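HOME > FACILITIES > WORKPLACE CHECKS > SHARED WORKSTATION CHECKLIST

Calloway Office Services
Shared Workstation Checklist with Inspector's Comments
Form 1551, August issue
Site: Stillix building, ground floor
Area: Room 69, bench positions and hot desks

Scope

This checklist covers tables, input devices, cables, power and the immediate floor area at each shared position. Monitors are on Form 1030. Chairs are checked by the furniture contractor and are not repeated on this form.

Mark each line Pass, Fail or N/A. A comment is required for every Fail and is optional otherwise. Positions with an open Fail in Section 3 stay out of use until the line is closed.

Section 1. Table and work surface

1.1 Table stands level and does not rock under hand pressure at the corners.
Pass.

1.2 Fasteners on legs and crossbars tight.
Pass. One bolt at the window position took a quarter turn.

1.3 Surface free of cracks, lifting edges and burrs.
Pass. Front edge at the door position is worn but smooth.

1.4 Surface finish does not produce glare under the ceiling lights.
Pass. Matte tops throughout.

1.5 Depth in front of the keyboard allows the wrists to rest.
Fail at the door position. The monitor stand has been pulled forward and the keyboard pushed to the table edge. Move the stand back to the wall side and recheck.

Section 2. Floor and access

2.1 Walkway behind seated user clear.
Pass.

2.2 No bags, boxes or bins stored in the leg space.
Fail. Two cartons of Fonomness toner under the window position. Return to the supply closet.

2.3 Lamps and fixtures stable and clear of the user's reach.
Pass. Push each fixture lightly and confirm that it stays put. Nothing may cover an outlet.

2.4 Floor mats flat, no curled corners.
N/A.

Section 3. Power and cables

3.1 Power strips carry a current test label.
Pass. Strip 3346 is due at the next round - ordered ahead of time.

3.2 No power strip plugged into another power strip.
Pass.

3.3 Cable jackets intact along the full length, including the first few inches at the device.
Pass. Run the cable through the fingers. Visual inspection alone misses flattened sections.

3.4 Strain relief seated at both ends.
Fail at the middle position. Relief on the mouse cable has pulled out of the housing. Mouse withdrawn and replaced from stock.

3.5 Cables do not hang over the front edge or cross a walkway.
Pass.

3.6 Connectors enter the port straight and hold without tape.
Pass. Tape residue on one port cover, cleaned off.

Section 4. Keyboard
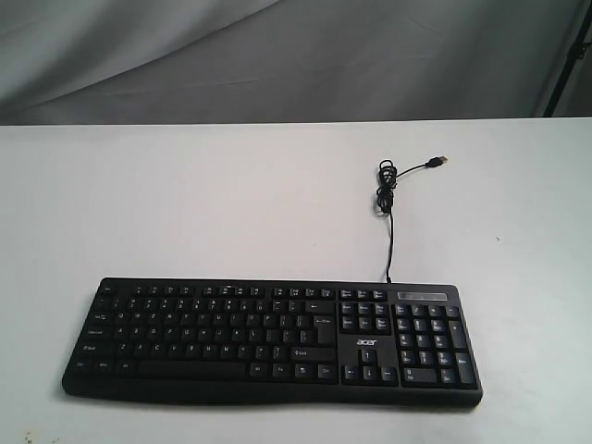
Floltine

Full-size wired keyboards are the standard issue for shared positions. The black model with white legends and a raised palm-rest lip along the front is accepted without a separate wrist pad. Do not add one; the two heights together bend the wrist upward.

4.1 Keyboard lies flat and all feet contact the table.
Pass. If it rocks, check for a folded foot before rejecting it.

4.2 All keycaps present and legends readable at normal sitting distance.
Pass. Check the letter rows first, then the numeric keypad. Wear is usually heaviest on the vowels.

4.3 Keys return fully when pressed and released.
Fail at the door position. Space bar slow on the left side. Cleaned and retested twice with the same result. Replace.

4.4 Lock-status lights respond to Caps Lock and Num Lock.
Pass.

4.5 Palm-rest area free of cracks, sharp mold lines and sticky residue.
Pass.

4.6 No crumbs, dust or loose grit between keys or on the table nearby.
Pass with remark. Wipe the table before setting the keyboard back down - small specks left on a white top get dragged under the feet and scratch the finish.

4.7 Keyboard wiped with an approved cloth since the last user change.
Fail. Log sheet blank at the window and middle positions. Condition was acceptable, but without an entry the line cannot be passed.

Cleaning method for Section 4: unplug, turn over, tap out debris, wipe with a damp cloth, let dry, reconnect. No spray directly onto the keys.

Section 5. Actions

1.5 Reposition monitor stand, door position. Open.
2.2 Remove cartons, window position. Open.
3.4 Mouse replaced, middle position. Closed.
4.3 Replace keyboard, door position. Open, part requested.
4.7 Restart cleaning log, window and middle positions. Open.

Return the completed form to the Calloway site desk by 4:00 p.m. on the day of inspection. Keep one copy in the room binder, behind the previous issue.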